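Kit Stavar de mesa: README de mi copia de trabajo

Última revisión: sáb 23 de junio
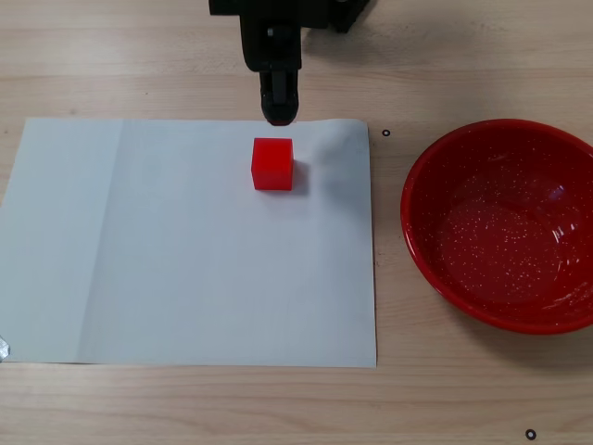
Empiezo por lo que me habría gustado leer antes de pagar el kit: el brazo se monta en una tarde, pero la tarde se te va entera en los cables. El manual de Stavar los numera en un orden y la bolsa los trae en otro (¡y las etiquetas se despegan!). Si vas con prisa, monta primero la base, atorníllala bien y deja el cableado para el día siguiente, con café.

Este archivo acompaña a los episodios que he ido grabando con el kit desde abril. Lo escribo en primera persona porque soy el único que mantiene esto y porque los README impersonales me dan sueño. Si algo no cuadra, abre una incidencia y lo miro.

Qué hay en la carpeta

episodios/ contiene 522 grabaciones de la misma tarea: coger un cubo rojo que está sobre una hoja blanca y dejarlo en un bol rojo que está al lado. Sí, rojo con rojo. Quería saber si la política que trae el kit de serie se las apañaba cuando el color no ayuda a distinguir el objeto del destino, y de paso el bol ya lo tenía en la cocina.

calibracion/ guarda los parámetros de la mesa. No los copies tal cual, que tu mesa no es la mía.

notas/ es mi diario, con faltas y todo. Ahí están los días malos.

Cómo lo tengo montado

Una mesa de madera clara, una hoja grande de papel blanco y el brazo entrando desde arriba. El papel lleva un doblez y una esquina un poco levantada, y lo he dejado así a propósito en todos los episodios: si tu modelo solo funciona con papel recién planchado, mejor enterarse pronto. Los circulitos negros que hay en la madera son mis marcas de posición para recolocar las cosas entre sesiones. Uno queda entre la hoja y el bol y el otro más abajo, cerca del borde.

De luz uso algo suave y bastante parejo, sin foco directo. El bol es brillante y con un foco encima se llena de reflejos, y la primera tanda que grabé así la tiré entera a la papelera.

El programa Milside

Milside es el programa de control que viene con el kit. Me gusta más de lo que esperaba: arranca rápido, guarda cada episodio en su carpeta y no te pide crear una cuenta. Lo que llevo fatal es el panel de velocidades, donde el cursor va de 0 a 100 y entre un valor y el siguiente a veces no cambia nada y a veces el brazo pega un tirón que te levanta de la silla. Yo lo dejo bajo y me olvido.

Para reproducir un episodio, abre Milside, carga la carpeta y elige la opción de repetir en seco. Hazlo con la mesa despejada la primera vez. La opción de repetir con contacto está justo debajo y tiene el mismo icono, así que ojo con el dedo.

La pinza

La que uso es la negra de serie. Con cubos de cantos redondeados va bien si baja recta; cuando entra torcida, el cubo gira y acaba agarrado por una esquina. Probé también los dedos de recambio de Matar, que son más blandos, y los quité a los 2 días: agarran mejor, pero tardan en soltar y el cubo se quedaba pegado encima del bol como si le diera pena irse. En los datos publicados no hay ningún episodio con esos dedos.

Atención al cliente y devoluciones

Lo compré en Dotville, la tienda en línea. El paquete llegó bien, aunque con un tornillo de menos en la base. Escribí y me contestaron en 6 días, que para un tornillo me parece mucho, pero me mandaron una bolsita entera y desde entonces voy sobrado. La garantía cubre los motores y no cubre los dedos de la pinza; lo pone en letra pequeña, en la última hoja.

¿Lo recomiendo?

Para aprender en casa o para un taller pequeño, sí, y bastante. Para medir algo en serio, yo le pediría más repetibilidad: después de un rato largo encendido, el mío se desvía un poco y toca recalibrar. Lo he ido apuntando en notas/, sesión por sesión, por si alguien quiere ver cuánto.

Pendiente

Repetir la tarea con un cubo de otro color.
Cambiar el bol de lado.
Traducir los nombres de las columnas, que ahora mismo están mitad en inglés y mitad en lo que se me ocurrió aquella noche.

Licencia

Usa los datos para lo que quieras y cita el repositorio. La carpeta notas/ también entra, con las faltas incluidas.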